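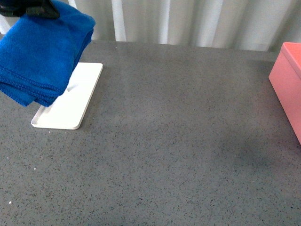
Wodow Household Goods, Prukthorpe store
Minutes of the working group on machines and chores
Jun 11, 2025, staff kitchen

Present: store manager (chair), floor supervisor, laundry lead, two from the stockroom, one from accounts (for the cookies, by own admission).

1. Minutes of the February meeting

Approved after one correction. The laundry lead did not call the Caron shelf scanner "a coat rack with opinions." The phrase was "an expensive coat rack."

2. Where we stand on folding and putting away

The floor supervisor reported back from the Hokton trade day. Towels remain the industry's favorite thing to demonstrate, and the group spent longer on them than the agenda allowed. A folded towel has to be gripped without undoing the fold, carried without letting the layers slide, and set down square. The laundry lead noted that new hires manage the first two by lunchtime and the third by about Christmas.

A blue towel over a white tray was discussed. Stockroom pointed out that the layers droop as soon as the thing is held from one end, and that we fire no one for this.
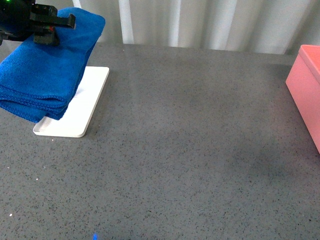 Question from accounts: Could a machine take over the towel wall before the fall sale?

Answer from the floor supervisor: Not this fall. The wall holds 608 towels in four sizes, customers unfold them for sport, and a machine that does well with one towel on a clear counter has not yet met our customers.

Accounts asked that the phrase "for sport" be minuted. It is minuted.

3. Cost

Chair has a rental quote of $193 a day, delivery extra. Laundry lead asked what the $193 covers if the arm stops at eleven in the morning. Chair will ask. Stockroom observed that for the same money we could fix the cart with the bad wheel, which has now been on this agenda longer than the robots have.

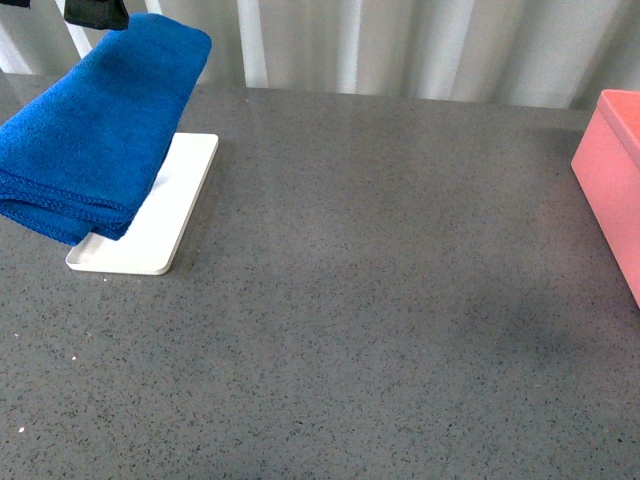

4. What we would accept as "can do the chore"

Long discussion. Agreed wording for a trial, if there is one:

80 towels in a shift, picked up folded and put down folded.
A person may step in twice. A third time and the person is doing the job.
Corners to line up well enough that the laundry lead does not sigh. Accounts said this was not measurable. The laundry lead demonstrated that it was.

Thick, fluffy towels to be included. Stockroom felt that a trial on thin dishcloths alone would flatter everybody. Plush cloth bulges at the fold and hangs in flaps,
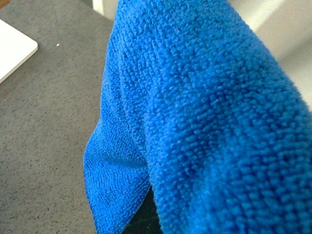 and a flap that gets tucked under on the way down turns a neat stack into a leaning one by the fifth towel. The supervisor wants the stack checked from the side as well as from the top. Agreed.

5. Other business

Nearly 51 percent of staff who answered the survey would hand over towels first. The rest said the microwave. Chair reminded all present that the microwave is not a robotics matter.

Actions
Chair: ask about the quote, and the wheel.
Laundry lead: write up the folding standard, one page, no drawings of the chair this time.
Stockroom: measure the counter by the back door.

Next meeting to be set once the kitchen is free. Closed at 4:40, cookies exhausted.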